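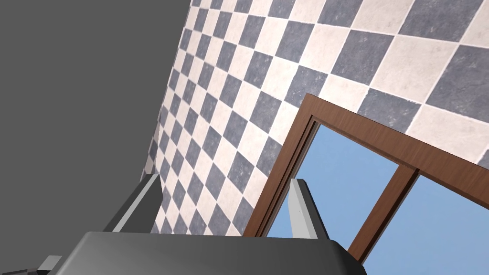
I told everyone at the Sillstead hut that I'd skied the Bornska before, so by breakfast I was the guide. I'd skied it once, on a map, in the bathtub, with a beer.

We left at 4:30 with headlamps on and skins already icing up. The col sits at 3,505 meters and I kept saying that number out loud, like it was an old friend of mine! My sister-in-law asked which side of the glacier had the bad cracks. Left, I said. She looked at the glacier for a long time and then went left anyway (to see, she told me later, if I'd stop her).

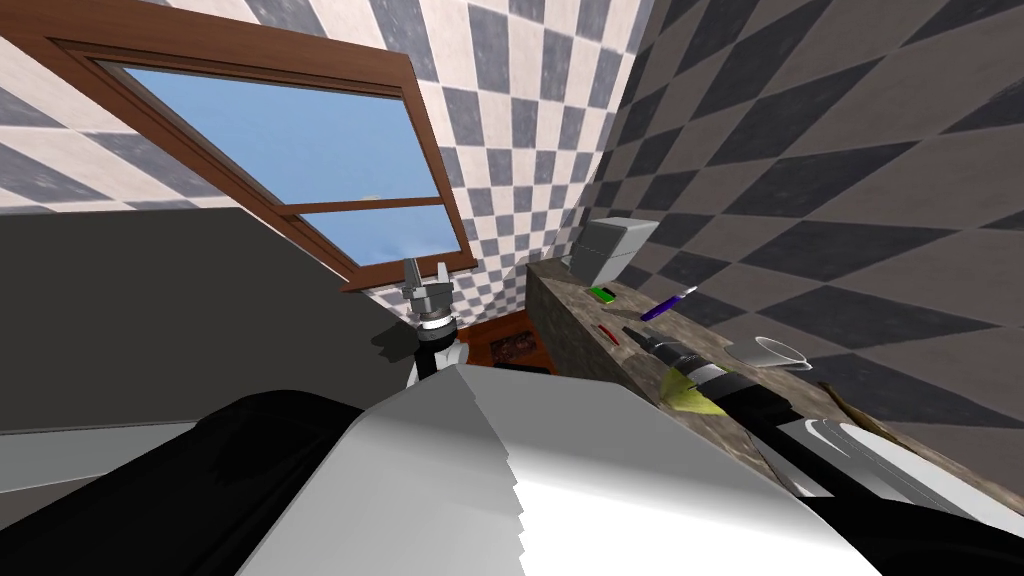

I stopped her. I yelled so loud my voice broke, and then I had to come clean about the bathtub, up there in the wind with three people staring at me over their neck warmers. They didn't even get mad, and that was worse. One of them handed me half a frozen cheese sandwich and took the rope out of my pack.

So I went down last. It was 28 degrees and the snow on the north side was still cold and soft, deep enough to swallow my knees, and I fell twice before the Tveit couloir and once right in the middle of it. I lay there with snow down my back and listened to them whooping somewhere below me. Man, it was pretty, all that blue shadow and not one track on my side.

When I got to the bottom they'd saved me the flat rock in the sun. My sister-in-law was already looking at the next ridge.

"You ever ski that one?" she asked.

"No," I said, and she threw me the rope.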